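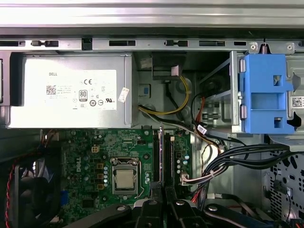

Werance opens Naddale workshop to visitors for robotic disassembly demonstration

Visitors to the Naddale site will be able to watch desktop computers being taken apart by robot arm at an open day this June

Werance, the equipment recovery and refurbishment firm, will open its Naddale workshop to the public on a Tuesday in June for a full day of demonstrations. The event is intended for local employers, college groups, council waste and recycling officers, and residents who wish to see how retired office computers are handled once they leave the desk.

The centre of the programme will be the Makori cell, a robotic workstation which Werance has been developing with its engineering partner, Meltodico. Visitors will see the arm at work inside opened desktop towers, where memory modules, drive caddies, cable bundles and power supplies all sit close together and the layout changes from one model to the next. A camera mounted close to the gripper will relay a view of the inside of the case to a large screen, so that those standing further back can follow each step.

Demonstrations will begin at 10 am, 1 pm and 3.30 pm. Each will last 39 minutes and will be followed by questions to the engineering team. Staff from the manual benches will also be present throughout the day and will show the same tasks carried out by hand. Werance considers this an important part of the visit, as the working methods used in the cell were drawn up with the technicians who have done the job for many years.

"People often ask us what happens to an old computer, and a written answer only goes so far," said Kieran Nic Giolla, Head of Operations at Werance. "A desktop machine is a crowded space. There are clips, latches, levers and a good many thin wires, and a part that is pulled at the wrong angle is a part we cannot sell on. We would like visitors to see how much care that takes, whether it is a person or a robot doing it."

The workshop at Naddale covers the receipt, testing, dismantling and resale of business computers. Parts which pass inspection are cleaned, graded and returned to stock. Those which do not are sorted by material and sent for recycling. During the trial period the Makori cell has been used on 357 desktop towers, with a technician supervising at all times. The firm expects to keep that arrangement in place for the rest of the year.

Meltodico will use the open day to explain how the arm is taught new tasks. Its engineers will have a separate table in the training room, with grippers that visitors may handle and a short film shown on a loop. Teachers bringing groups may ask for a longer session at this table when they book.

"We have nearly finished the work on memory and drive removal," added Kieran Nic Giolla. "Cables remain the difficult part — they move when touched, and no two bundles lie the same way. Our visitors will see the cell as it stands today, including the tasks it still does slowly."

Visitor information

The workshop will be open from 9.30 am until 5 pm. Admission is free, but places are limited to 165 across the day and must be booked in advance through the Werance reception desk. Please state which demonstration you wish to attend.

Flat, closed shoes must be worn on the workshop floor. Safety glasses will be provided. Children under 12 are welcome in the training room but may not enter the demonstration area. The ground floor is step-free, and seating can be reserved on request. Parking is available at the rear of the building.

Members of the press are invited to the 10 am demonstration, after which Kieran Nic Giolla will be available for interview. Photography is permitted in the demonstration area. Visitors are asked not to photograph the receiving bay, where customer equipment is held before data removal.

Notes to editors

Werance collects, refurbishes and resells business computer equipment from its workshop at Naddale.

Meltodico designs robotic handling systems for repair and recovery work and is the engineering partner for the Makori cell.

Press enquiries should be addressed to the Werance communications office.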